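4.2 Does surface tone change how long people look?

The claim that warm brown backgrounds hold a viewer's attention has been repeated in design handbooks for years, usually with a single source behind it. That source is the Oltach survey, which asked shoppers to rate printed cards under shop lighting and then reported their ratings as if they were viewing times. The two are different measures. A person can say that a card is pleasant and look away from it at once, and Oltach kept no record of looking at all.

Kongkaew's later study did record viewing, and it is the stronger piece of work. Even so, we find it hard to accept the size of the effect given there. The brown cards were shown first in every session, when people were fresh, and the grey cards came after a break. Sriwong raised this point in her reply, and the authors answered that order 'should not matter' for a task so short. No test of order was offered. We think it matters a good deal – most people who have sat through a viewing task will know how quickly the mind begins to drift.

For our own trial we kept the Jemolell timing method, so that our results could be set beside the earlier ones, but we shuffled the order of the pictures for each person. The set held 50 pictures, both photographs and computer renderings, and each was shown twice. Figure 3 gives one of the renderings with a reddish-brown surface. 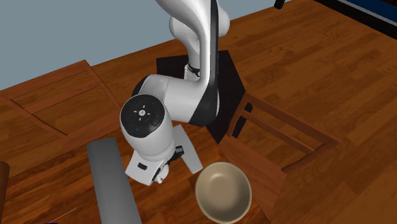
Figure 3. Rendered picture from the brown group: white and black robot arm over a wooden tabletop.

After removing trials in which the viewer pressed the key before the picture had loaded, we were left with 1,705 usable trials. The difference between the brown and grey groups was small and went in opposite directions at our two sites. At Nilton the brown pictures were looked at slightly longer; at the second site the grey ones were. When the sites are pooled the difference all but vanishes, and we would not wish to build advice for designers on what remains.

It may be objected that our pictures were too mixed, and that tone was drowned out by subject matter. This is a fair worry. Xia, who coded the set, found that pictures with strong contrast between object and background drew longer looks whatever the tone beneath them, and contrast was not balanced across our groups. But the same fault runs through the earlier work, where it went unmentioned. If the effect of warm brown is so weak that an ordinary change of subject hides it, the handbooks have little reason to go on repeating it.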